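Casual kitchenware finisher and packer, Brilar Enamel

Part-time, 20 hours a week, Pirnel Street workshop

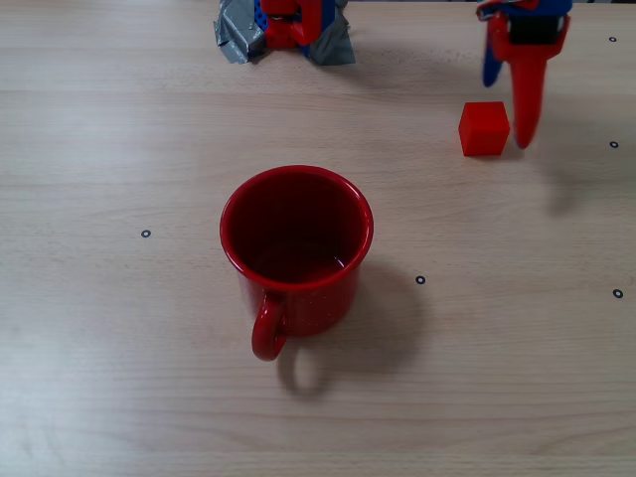 Venla Sjöberg says the mugs take longer to learn than anything else on the bench, and that new starters should expect to be slow on handles for the first fortnight. She will do most of your training.

Brilar sells enamel mugs, bowls and plates to cafes, camping shops and online customers. We are looking for one person to join the finishing and packing bench. Colours change through the year, and speckled red has been our main mug since December.

The work:
Check rims and handles for chips, pinholes and thin spots
Sort seconds from firsts and label them
Wrap and box orders, including mixed sets
Keep the bench clean and the stock sheet up to date

We send out more than 2000 pieces in a busy month, so you need to be comfortable doing the same job for a few hours at a stretch. You will be on your feet for most of the shift and lifting cartons of up to 15 kg.

You don't need experience with enamel. Good eyesight (glasses are fine), steady hands and a reasonable eye for colour matter more. Retail, warehouse or kitchen work would be useful. You must have the right to work in Australia.

Shifts are mornings, with some flexibility around school hours. Casual award rates apply. Staff can buy seconds at cost. There is bike parking in the yard but no car parking on site.

To apply, send a resume and a short note about work you have done with your hands. Put reference 2362 in the subject line and list the mornings you can work. Applications close Mon 9 February. Shortlisted people will be asked in for a paid one-hour trial at the bench.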